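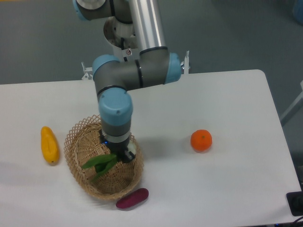
Friday, started 9:10

Vegetables today. Dorothy did the shopping on the way in and the leafy greens are much better than last week's, long pointed leaves, still firm at the stem. Kept one bunch out for the table and put the rest in the crisper on the bottom shelf. Please leave the bottom shelf alone until Monday.

White table, woven basket on it. I wiped the top down first with plain water. The spray from the Kernham box leaves a film that you only notice when something slides on it, so I've moved that bottle under the sink.

Basket: using the woven one again in place of the plastic tub. Leaves snag on the rim if they go in sideways. Stem first over the middle and let them fold down is fine. With the tub they just lay across the top and slid off. Vichien wants a liner in the basket to save cleaning it. I tried a tea towel and it bunched up under the first bunch of greens, so no liner for now. If somebody finds a thin cotton bag that fits, leave it on my desk.

Greens into the basket, morning: 47 goes, same basket, table not moved. Three went over the side, all three with the leaves pointing toward the rim. Two leaves torn off altogether, both from the outside of the bunch where it was already bruised. Swapped to a fresh bunch after the tears and had no more.

Weighed the first bunch before and after. It lost nearly 10 grams over the morning, some of that the torn leaves, the rest I suppose is drying out. It looked limp by 11:30 and the stems bent a lot more easily than at the start. I'd say a bunch is good for two hours on the table and then should go in the soup bag. Mwanahawa takes the soup bag home on Fridays, so have it by the door before four.

Tried standing the stems in a glass of water over lunch to bring the limp bunch back. Partly worked. Leaves came up, but the stems dripped on the table and I had to wipe everything again. Shake them off over the sink and pat dry if you do this.

Afternoon: short session only, Alfie needed the table from 2:30 for the Prillach samples. Got the total for the day up to 92. No torn leaves after lunch, one over the side.

Cleaning the basket. Bits of leaf get down between the strands and go brown by the next day. A dry toothbrush gets most of it. Don't soak it – Nisreen soaked the old one and the bottom went out of shape and it never sat flat again. I brushed it, rinsed it quickly and stood it upside down on the rack.

To buy: greens (two bunches, the loose ones with no rubber band if they have them), a second basket of the same size, paper towels.

Next week: same greens, then carrots with the tops on. Dorothy thinks the tops will catch on the rim worse than the leaves do. Will start with the tops trimmed short and see.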